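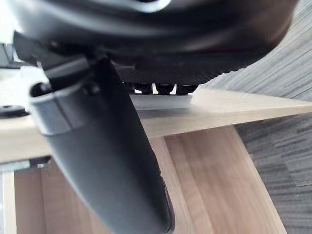 Gripper finger and underside of the housing.

Niltelis Wind Measurement Users Group
Minutes of the January meeting, Votthorpe office

Opened at 9:30. Minutes of the previous meeting accepted with one correction: the Stekesard mast has 2 anemometers, one cup and one sonic.

1. Stekesard mast
Data recovery for the quarter was good apart from a gap caused by a logger fault. The logger has been replaced. The missing records will stay blank in the report — no filling from the Votthorpe mast.

2. Calibration
Mészáros has returned the first batch of cup anemometers with certificates. Unit 363 was outside tolerance and goes back for new bearings. The second batch ships once the spares are in.

3. Lidar trial
Niltelis asked for a side-by-side run at Stekesard before any purchase. Agreed. The trial needs 2000 valid ten-minute records, with icing periods left out.

4. Other business
Guy wire inspection is still open from last time. Site access forms must now be sent in two days ahead.

Next meeting in March, same place. Closed at 11:15.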